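Folks who have been on this list a while know that I can't let a summer go by without news of Hestedeo, and this time there is plenty of it! The band is coming back to Dakville in July 2026 for two nights at the old Oder Ballroom, with the full horn section (yes, all of it) and a string of songs they haven't played on a stage over here since the first tour.

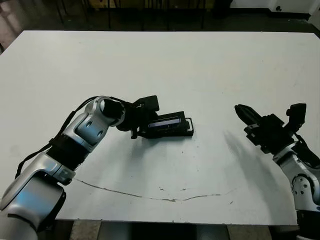
Two arms over the white table.

I first heard them on a cassette a cousin mailed me, and I played it until the tape went thin and warbly. Since then I've followed them through some pretty muddy fields, one of them with a crowd of up to 4,000 and a single coffee stand. The Oder is a much cozier place – it holds 1,000 if everybody breathes in – and you can hear the bass player laugh between numbers. 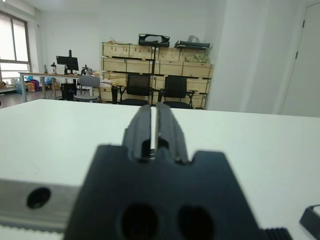 Monique Ferrand

The new record, Ekström, came out in June, and I've had it going in the kitchen most evenings. Side one is quick and cheerful, with a lot of accordion. Side two took me longer to warm up to, but the slow waltz at the end has gotten under my skin, and my husband now whistles it while he does the dishes (a little flat, bless him). 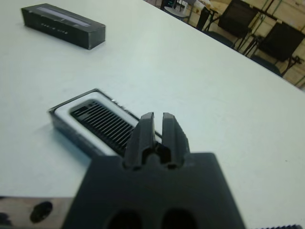 I'm hoping they'll close with that waltz, though the old crowd will surely holler for "Lantern Road" until they get it. I'll be one of the ones hollering. We still have 388 tickets left for the second night, and the first is down to standing room at the back by the coat check. If you'd like to sit with the rest of us, write to me before you buy and I'll tell you which rows we're in.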